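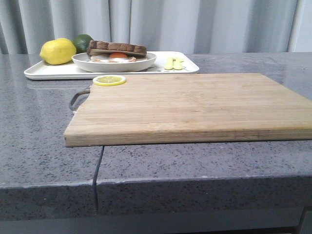 By the Piklow home and kitchen desk
Filed under: Kitchens, Counters

The woman who runs the prep kitchen at Fimholm has worked on the same kind of gray speckled counter for most of her career, and she does not think much about it until someone asks. "It's a counter," she said. "You want it flat and you want it at the right height. After that I care about the board."

Fimholm is a small lunch and catering business. It supplies sandwiches, salads and cold drinks to offices, and it seats 21 people in the front room when it is open. The owner agreed to talk in March, at the end of the morning prep, on the condition that we left her name out and did not ask for the dressing recipe.

The counters came with the lease. The last tenant had put in stone with a thick square edge, set in more than one slab, so there are seams to look after. She was doubtful about them at first.

"Everyone told me the seams would be trouble," she said. "You wipe along them. I take a soft brush to them at the end of the day, with dish soap, and then a dry cloth. The place I'd tell people to look is the front, where the seam goes over the edge. People wipe the top and stop there."

She does not cut on the stone. New hires sometimes try it with something small, a lime or a few chives, and she stops them. The stone is hard on knives, she said, and a dull knife slows the whole morning.

The boards are bamboo. She bought the first one for home and moved it to the shop when she saw how much easier it was to work on one large surface. Before that she had used a stack of small plastic boards, which slid around and never held more than one job at a time.

"With a big board I can slice at one end and leave what I've cut at the other," she said. "I don't have to stop and find a bowl every two minutes."

She looks for a metal handle on the short end. A board that size is awkward to get off the counter when it is lying flat, and she would sooner pull on a loop than dig her fingers under the edge. She checks that the handle is tight when she washes the board. One worked its way out on her a few years ago, and she glued it back in. It has held.

Care takes very little time. The boards are washed by hand, both sides, and stood on edge to dry. They get mineral oil when they start to look pale and feel rough. She once kept them on a schedule and gave it up.

"You can feel when it needs oil," she said. "Run your hand over it. If it drags, do it that night."

Lemons are the first thing cut each day. They go into the water pitchers, onto the fish and into the iced tea, and the ends are squeezed for dressing. She cuts them in rounds and likes them thin enough for the light to come through. Wedges are for home, in her view.

"A round sits flat," she said. "It looks the same in every glass. If somebody wants more juice they can ask for more lemon."

She kept count one month, to settle an argument with her supplier over what she was being charged for, and got to 3,177 slices. She has not counted since. The supplier, Bailly, corrected the bill.

The acid does not worry her much. Juice gets wiped off the stone when it lands there, and the board gets a rinse between the lemons and whatever comes next. For smells she uses coarse salt and a spent lemon half, rubbed along the grain and left for a few minutes. Onions get their own board, kept on a different shelf.

Trays go along the back of the counter, behind the board, where she can reach them without turning around. She likes white ones for cut fruit. Seeds and bits of stem show up on white, she said, and she would like to find them before a customer does.

Her knives are ordinary. She has a serrated one for tomatoes and citrus and a chef's knife for the rest, and she sends them out to be sharpened. A customer gave her a Zolteo sharpener as a gift. It is still in a drawer.

We asked what she would change if she had the money. She thought about the sinks, then the lighting, and settled on the height of the counter. She is tall, and by noon her back tells her so. Raising it is not in the plans. She puts a folded damp towel under the board, which keeps it from sliding and brings it up a little.

"It's not much," she said. "I notice when it isn't there."

The front room opens at 11:30. She had 30 lunches to box before then, and she went back to them.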